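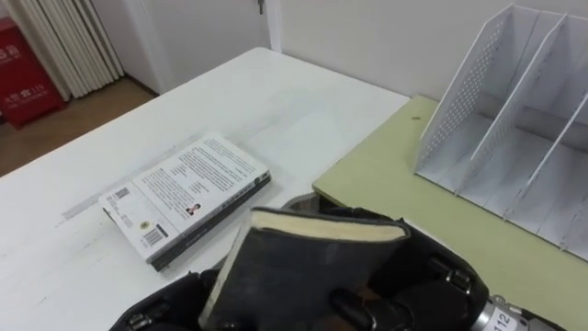 Anexo 1: livro de capa dura cinzento-escuro, capas com algum desgaste, miolo cor de creme.

Pedido de suporte: Nalora, módulo de catálogo
Assunto: registos duplicados depois da importação
Estado: resolvido, com uma questão em aberto
Data de abertura: 9 de junho de 2025
Instalação: biblioteca da associação Brekden

Descrição do problema

Bom dia. Peço desculpa antecipadamente pelo meu português, que não é a minha língua materna. Tento escrever com cuidado para não haver confusão.

Importámos para o Nalora um ficheiro CSV com 600 títulos, exportado do nosso programa antigo, o Ostness. A importação terminou sem mensagem de erro. Porém, quando procuro um livro pelo título, muitos aparecem duas vezes: uma vez com a cota correta e outra vez com o campo da cota vazio. O problema acontece sobretudo com livros antigos de capa dura, que não têm ISBN. Os livros com ISBN estão bem.

O que já experimentei

Fechei a sessão e entrei de novo. Sem alteração.

Reconstruí o índice de pesquisa no menu Manutenção. Demorou 30 minutos e os duplicados continuam.

Abri o CSV num editor de texto simples. O ficheiro tem só uma linha para cada livro, portanto os duplicados não vêm de lá.

Apaguei à mão um dos registos sem cota. No dia seguinte ele tinha voltado, o que me preocupou mais do que o problema inicial.

Resposta do suporte

Obrigado pelo relato detalhado. Pode indicar se a sincronização automática com o Ostness continua ligada? Encontra-a em Definições, Ligações externas. Agradecemos também que nos diga qual é o campo escolhido em "Chave de correspondência".

Resposta do utilizador

Sim, estava ligada. Eu pensava que a importação a desligava sozinha. A chave de correspondência é o ISBN.

Resposta do suporte

É essa a causa. Quando o ISBN está vazio, a sincronização não reconhece o registo importado e cria outro. Siga por favor estes passos:

1. Desligue a sincronização com o Ostness.
2. Mude a chave de correspondência para "Número de inventário".
3. Em Manutenção, execute "Unir duplicados" com a opção "Manter registo com cota".
4. Reconstrua o índice.

Faça uma cópia de segurança antes do passo 3, que não se pode anular.

Resposta do utilizador

Fiz tudo pela ordem indicada. Os duplicados desapareceram, com exceção de 2 títulos da coleção Rafferty. Nestes dois o número de inventário estava escrito com um espaço no fim. Corrigi à mão, uni outra vez e agora estão bem.

Fica uma pergunta: é possível o Nalora retirar os espaços automaticamente durante a importação? No manual não encontrei nada sobre isto.

Resposta do suporte

De momento não é possível. Registámos a sugestão e mantemos este ponto aberto no pedido. O problema principal fica marcado como resolvido.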